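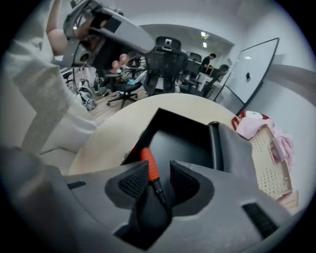 The round table, pile and all.

I've been meaning to write up the round table for a while, as I keep telling people about it and then not explaining it properly. It started in July, when we moved into the upstairs room at Hikosside and I needed a surface that wasn't a desk. Desks fill up with one person's things. I wanted a table anybody could put something down on and then sit at.

The top is a light wood colour and smooth, and it came secondhand through Wiltano. Delivery was free over $500 and my order came to $524 with a couple of other bits, so I was pleased with that. It took two of us to get it up the stairs, on its edge, turning it at the landing. There's a mark on the wall up there that I still need to touch up.

The trouble with a round table is that there's no corner to push things into. On a rectangular one the mess goes to the far end and you can ignore it for a month. On a round one it just spreads until it meets your elbow. Ours goes phones, cups, bit of fabric, something somebody's kid would like, then a box that was only going to be there overnight.

So I've been trying a basket. It's white plastic with slatted sides, and the only rule is that soft stuff goes in it. The pink cloth lives there for now. I did wonder about folding it but it gets pulled out and shoved back so often that I've stopped. I looked at a nicer basket in the Magesa catalogue, woven, with a lid, and decided a lid would just become another surface to stack on.

Small hard things are the next problem. I had a go with a tray and it wasn't a success. Things sat on it for weeks looking as though they'd been put away. A box with a proper lid is better, provided the lid goes back on, and mostly it doesn't go back on straight. 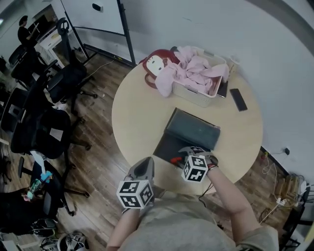
What I do now is a reset at the end of the day. I set a timer for 20 minutes the first few times and never needed all of it, so I've dropped the timer. Cups go first, then phones back to whoever owns them, then tools. Tools should go home to the drawer but in practice the little ones stay on the table, and I've made my peace with one or two. Soft things go in the basket last. Then I wipe the top with a damp cloth and dry it straight away. I was using a Hedimier wood spray but it left the surface a bit tacky, so I've gone back to plain water.

Chairs are a separate argument. The black mesh office ones roll, so they drift over to the wall and stay there, and people use the seats and backs as shelves. I've found paper on them, bottles, a jumper. I priced up a set of plain stools to go with the table and the quote was $996, which I'm not spending on something to put jumpers on. The office chairs can stay. They're comfortable and the floor is wood plank, so they move easily - too easily if you lean back.

The other thing I'd like to sort out is the whiteboard. It's on a stand and takes up more floor than you'd think. If it went on the wall I could bring the table out another 30 centimetres and get a chair in on the far side. That means drilling, and I have to ask about drilling.

A few people have asked whether I'd buy a round one again. Yes, I would, but I'd measure the stairs first. I'd also get the basket on day one instead of months in.

Next job is the drawer the tools are supposed to live in. It sticks.

Posted 2/16/25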